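Search this site Go

Public Art & Light - Session 6 handout
Posted by course staff, December

WORKING OUTDOORS: LIGHT, SURFACE, AND THE PASSERBY

Read before Tuesday. Bring it with you, I won't have spare copies this time.

Recap from session 5. We left off at the difference between a work placed in a public space and a work made out of one. Most of you had it. A few papers still use "site-specific" for anything bigger than a bench. Don't. If the piece could go to another town on a truck and lose nothing, call it outdoor sculpture and move on.

1. The Flultby canopy

Main case for today. Covered walkway, Flultby, between the bus stands and the market hall. 686 colored panels overhead, set in a grid, no two neighbors the same color. By day they're lit from above by the sky. After dark they're lit from behind and the colors shift very slowly, a full cycle takes 80 minutes. Nobody waiting for a bus sees the whole thing. That was deliberate and it's in the artist statement (in your packet, the stapled pages).

Things to note down:
- day piece and night piece are nearly two seperate works
- floor is pale stone, so color lands on it. Ask what a dark floor would have done
- no sign, no title plate. People call it "the ceiling"

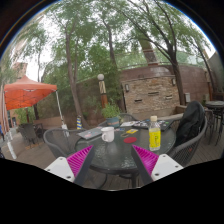 Surface is half of any light work and students skip it every year. Light has to land on something. Matte surfaces hold color and kill glare, glossy ones throw it back at you and bring the sky along too. A tinted, textured glass tabletop like the one on the deck here is a good cheap test bed: put a plain white mug on it, look at it from standing height, then crouch. Write down what changes. Do the same at home with whatever table you have, morning and late afternoon. Half a page, no more.

2. Scale and the grid

Why do so many ceiling pieces use a grid? Partly building reasons - panels come in sizes, cables run straight. But also the eye reads a grid fast, so the artist gets to break it. At Flultby the break is near the market end, where the squares turn into long strips. Most people walk under it without looking up and still slow down. Why? Discuss in pairs, ten minutes.

Compare the Trindberg stairwell. 3000 small mirrors, no grid at all, hung on wires at different heights. Lovely in the photos. In person a bit of a mess, my opinion, argue with me. The trouble is there's nowhere to stand. You're on stairs, people behind you,
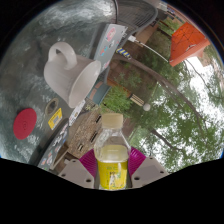 and the one landing wide enough to stop on has a vending machine on it. Placement of the viewer matters as much as placement of the work. Put that in your notes in your own words, it comes up again in session 9.

3. Letting the public in

Third case, the Kiiskinen wall. Passersby send in a shape by phone and the wall draws it in light within the hour. 826 shapes came in over the first weekend. Then it dropped off hard, as these things do. Questions we'll go over:

Who is the author of the wall on any given night?
Is a filter on what gets shown a kind of curating, or just housekeeping?
What's left when people stop sending things in?

On that last one. The studio had a default pattern ready for quiet nights and several critics liked it better than the public's drawings.

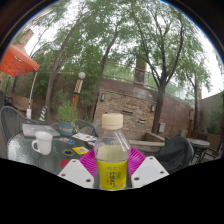
Which is awkward for a project sold on taking part. I don't think it sinks the piece but you should have a view. Read the two short reviews in the packet, they disagree, and say which one you would of signed. Reasons please, not just a name.

Terms you need: ambient light, spill, color temperature, dwell time, commission brief, default state. Dwell time is the one everyone gets wrong. It means how long people stay near the work, looking or not.

4. Field exercise

Groups as before. Pick an outdoor spot people sit in. Courtyard, deck, bus shelter, your choice. Stay one hour. Sketch where the light falls at the start and again at the end. Note every surface and one strong color that's already there, before any art shows up. Packaging counts, and so do awnings, bikes, raincoats. Your proposal has to deal with that color somehow, match it or fight it.

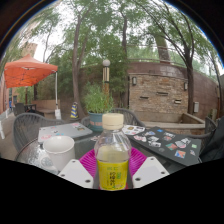 Bottled drink with a bright yellow label, on a round glass-topped patio table.

Proposal is one page plus one sketch. Say what the work does when it's switched off. Cliscombe group from last term forgot this and had a very nice night piece that was a row of gray boxes until dark - don't repeat it.

Not needed: budget, wiring plan, a title. Titles later.

Next session: maintenance, and what happens when panels fade. Bring the Flultby pages again.

Comments

stairs_and_wires: Went to Trindberg on a Sunday morning and had the landing to myself. Much better piece with no one around. Does that count for or against it?

mk: is the half page on surfaces handed in with the proposal or seperately

Course staff: Together is fine. Clip them.

paperlantern: Strips at the market end of Flultby look almost green after about 5 pm, is that the panels or the street lamps?

Course staff: Street lamps, mostly. That's spill. Put it in your paper.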